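Fórum > Casa e Organização > Papéis, arquivo e secretária
Tópico: Método Jotenell, alguém fez mesmo o curso?
Iniciado em 28 de agosto de 2025

ward_dekker
A minha cunhada ofereceu-me metade da inscrição no curso Jotenell de organização doméstica e eu teria de pôr a outra metade. O preço inteiro são 545 euros. Prometem "libertar até 30 horas por mês", que é um número que me faz logo levantar a sobrancelha. Eu não gasto isso em papéis nem no mês do IRS.
Do que vi na aula gratuita: deitar fora tudo o que tenha mais de um ano, digitalizar o resto, tapar as luzes dos aparelhos porque "cansam a decisão" e arrumar o que sobra por cores. Alguém fez e ficou com opinião própria? Testemunhos do site já li.

csorrentino
Fiz em março. Não é burla, há aulas, há fichas, respondem aos mails. Mas metade é conteúdo que se encontra em qualquer livro da biblioteca municipal. A parte das cores abandonei passado um mês, ninguém cá em casa se lembrava se a água era verde ou amarela.

papelada_sem_fim
"Deitar fora tudo o que tenha mais de um ano" é um péssimo conselho, e digo isto depois de dez anos a fazer contabilidade de condomínios. Facturas com despesas de IRS guardam-se vários anos, escrituras guardam-se sempre, recibos de obras na casa guardam-se até vender a casa. Quem escreveu essa aula nunca teve de justificar uma mais-valia às Finanças.

csorrentino
@papelada_sem_fim para ser justa, na aula 3 há uma lista de excepções. Está é escondida num PDF anexo.

papelada_sem_fim
Então a regra está mal escrita. Se as excepções são tudo o que interessa, a regra serve para quê?

roel_db
E essa das luzes, onde está o estudo? Fui à página deles e a única "referência" é um artigo do blogue deles próprios, que por sua vez cita o curso. Tapei a luz do router com fita durante duas semanas e continuei com os recibos da farmácia por arquivar.

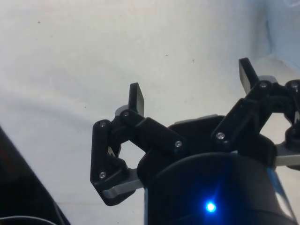
Luz azul acesa em plástico preto brilhante.

setsuko_k
Eu discordo um bocado do Roel. Uma luz azul no quarto à noite incomoda-me e tapo-a sem precisar de estudo nenhum. Agora, chamar a isso método de organização e cobrar por isso já é outra conversa.

roel_db
Incomodar para dormir, de acordo. O que eles dizem é que se decide melhor o que fazer à carta do banco. Isso queria ver medido.

ward_dekker
Obrigado a todos, já estou mais inclinado para o não. E a parte da digitalização? Tenho uma caixa de sapatos cheia e outra a caminho.

csorrentino
Essa parte serviu-me. Digitalizei 892 páginas em três fins-de-semana. O problema é que agora tenho 892 páginas numa pasta chamada "Scan" e continuo a ir buscar o papel quando preciso de alguma coisa, porque dar nomes aos ficheiros é o trabalho todo e esse ficou por fazer.

papelada_sem_fim
Exactamente. Digitalizar sem nomear é mudar a confusão de sítio. E faz cópia de segurança noutro disco, que já vi gente perder tudo e ter de pedir segundas vias a 14 entidades.

wimb_porto
Chego com a opinião antiquada: gavetas. Uma para o que está por tratar, outra para o que está tratado e é para guardar. Tenho este sistema desde que casei. A de cima esvazia-se uma vez por semana, a outra uma vez por ano. Metal, de preferência, que as de aglomerado que tive abaularam com o peso do papel. Comprei um Brokari em segunda mão e ainda corre bem, o Wuyts que tinha antes encravava na calha do lado direito e acabei por oferecê-lo.

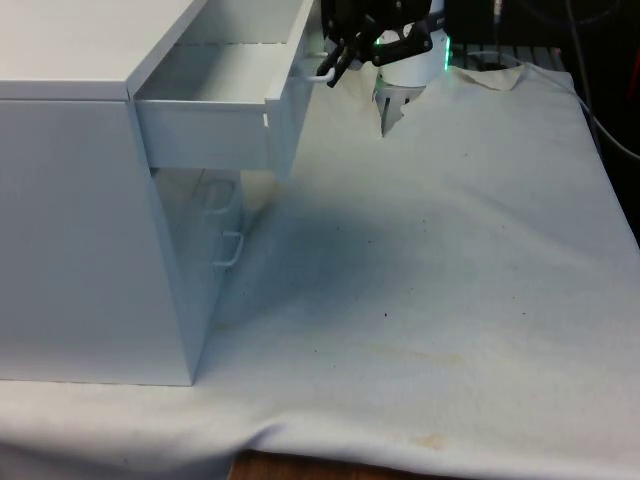 Armário branco de metal com a gaveta de cima aberta.

setsuko_k
O metal também tem defeitos. Na casa da minha mãe, ao pé do mar, ganhou ferrugem nos cantos onde a tinta saltou. E antes de comprar usado, abram as gavetas até ao fim com peso lá dentro, vazias correm todas bem.

wimb_porto
Bem visto. O meu está numa divisão seca, não posso falar pelo litoral.

roel_db
Também não acho que o móvel resolva nada, Wim. Tu esvazias a gaveta todas as semanas. Eu já tive uma igual e servia para esconder cartas por abrir.

wimb_porto
Nisso tens razão. Mas ficou-me muito mais barato que o curso.

jotenell_fan_2
Acho que estão a ser injustos. O valor está no acompanhamento, e há pessoas que só avançam se pagarem. A mim mudou-me a rotina toda.

papelada_sem_fim
Conta registada hoje, uma única mensagem. Pode ser coincidência.

jotenell_fan_2
Sou cliente, mais nada. Registei-me para responder. Também fiz o da Prollier e esse sim, foi dinheiro deitado fora.

csorrentino
Eu dou-lhe o benefício da dúvida. O acompanhamento existe, são duas chamadas curtas. A primeira ajudou-me, na segunda tentaram vender-me o nível seguinte.

ward_dekker
Pronto, era essa a informação que me faltava. Vou pedir à minha cunhada que troque a oferta por um jantar. A caixa de sapatos começo no sábado que puder, com os recibos das obras à parte, como diz o papelada. Se alguém tiver uma lista decente dos prazos de guarda, agradeço.

papelada_sem_fim
Tenho uma, mas quero conferi-la antes de a pôr aqui, porque há prazos que entretanto podem ter mudado. Até lá não deites fora nada que tenha número de contribuinte.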